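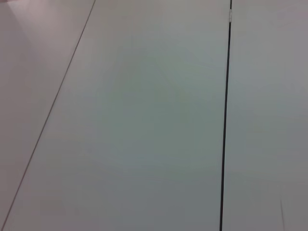 Pale gray surface, dark seam at right of center, thin line at left.

Surfaces and Joints > Work Tables and Counters
Topic: Dark joint between panels, fill or leave as is?

bench_records
Posted December 1, 2024
Good morning. I am responsible for the furniture register of a teaching workshop and would appreciate the opinion of members on the surface shown in my first post. The entry in our register is item 1773 and reads only "top, gray, sectional." No maker is recorded. An older page in the same register mentions Totard, but the line has been struck through and I would not rely on it.

Two matters require a decision before the January inspection. The first is whether the wide dark joint should be filled level with the panels. The second is whether the finer line to the left of it is a joint at all, or a mark in the finish. It runs at a slant and is much fainter than the other.

northannex
Thank you for the clear question. Our department maintains 10 sectional tops, and our written practice is to leave a straight, even joint alone. A joint with crisp edges is in most cases doing what it was made to do. Filling it makes later removal of a single panel very difficult. We filled one in our print room with Wirness compound and subsequently had to replace both adjoining panels.

Hua_Facilities
I must respectfully disagree with the previous reply. Where paper, powder or small hardware is handled, an open joint is a maintenance problem. Our office (Hứa, second building) requires all joints to be closed or covered. We use Truteck strip in black, pressed in by hand and trimmed at both ends.

I would add that the original poster may already have a strip. From the picture I cannot determine whether the dark line is a gap or something laid over one.

bench_records
That is a fair observation and I should have stated it. I have not yet examined it by touch. The register does not say.

panel_and_trim
Please also look at the small whitish tab toward the top of the dark line. Before anything is filled, its purpose should be established. If it is a clip, it may be holding the two sides in line, and compound would lock it in place permanently. If it is only a label, it may carry the part reference missing from your register.

northannex
I concur. I had overlooked the tab. Our own tops, purchased in 1976, have retaining clips at intervals of 600 mm, all fitted from the underside. I have not seen one placed in the joint itself, so I would be inclined toward a label.

Hua_Facilities
A label placed in a joint would be unusual practice. I would expect a clip, or the end of a connector. In either case, the underside should be inspected first.

With regard to the thin line, a slanted joint is uncommon but not unknown. We have one corner top cut in that manner. Draw a fingernail across it in several places. If the nail catches along the whole length, treat it as a joint. If it does not, clean the area with a damp cloth and mild soap, and look again once it has dried.

panel_and_trim
A plain card edge is preferable to a fingernail, as it will also indicate whether one side sits higher than the other. Please do not use a blade on that finish.

bench_records
I am grateful for the replies. I will proceed as follows: card edge on both lines, underside inspected, tab left undisturbed until it has been identified. No compound will be ordered for the present. Hua_Facilities, would you kindly state the width of the Truteck strip you use?

Hua_Facilities
We stock two widths and select by measurement. Kindly post the width of the joint at the top, middle and bottom, and I will reply with the matching one.

northannex
For the record, my recommendation remains that it be left open.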